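Good practice for resetting a tabletop between runs with two arms? 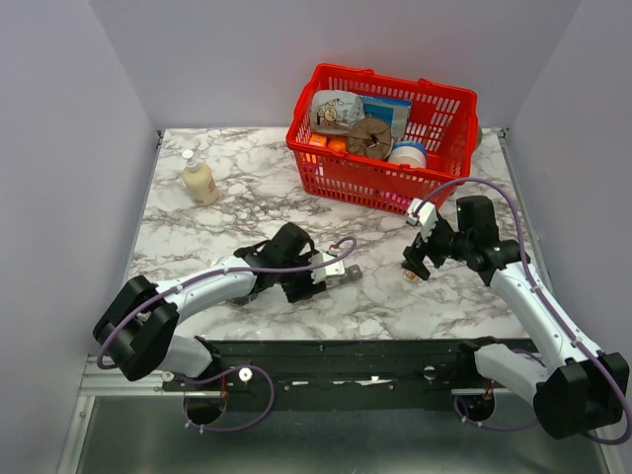
I help look after a two-arm setup at a small training workshop, and I've been asked to write the house rules for how the table gets laid out before each run. We have a decent rule sheet for people (stop button, hair tied back, hands out while the arms are powered), but almost nothing about the objects themselves, and everybody has picked up their own habits. One colleague wants every item put back on a taped mark. Another says that as long as the red basket is on the table and the pump bottle is standing well away from it, the rest can land wherever it likes. I lean toward something in the middle, but I'd love to hear how other places word it, and whether your rules say anything about cables, as ours run along the outside of the forearms and around the elbows. Thank you in advance, and sorry for the long message!

Posted by Lotetti, January 2020

Fabrice Marchal
Hello and welcome! I wrote the same kind of sheet for our workshop at Hallgrímsson, and it went through a good many versions before people stopped grumbling at me – so take heart. What we settled on was zones. The basket has a zone, tall things like bottles have a zone, and small loose items have the open part of the table between the two grippers. Inside a zone you may put a thing down any way you please, and we ask people to vary it a little from run to run. Tape marks made our layouts far too alike, and they left glue on the tabletop as well.

Two things I would put in writing. Nobody reaches in to straighten an item until both arms are parked and the stop is pressed, even if it's only a wrapper. And if something falls off the table, the run is logged as it happened and you start fresh.

On cables, we ask for a slow move through the full reach of each arm at the start of a shift, with one person watching the elbows and the loops near the wrist. If a cable pulls tight or rubs, we stop and tie it again. We also swap ours out every September, whether they look tired or not, though your supplier may have other advice and I would listen to them first.

serov_8
just use tape. we did 100 runs with tape and it was fine

Omavus
I mostly agree with Fabrice, but please put the date and a version number on your sheet. We had 2 copies on the wall that said different things about the stop button, and it took an awfully long time for anyone to notice.

Contact us | Copyright Community Help Pages | Back to top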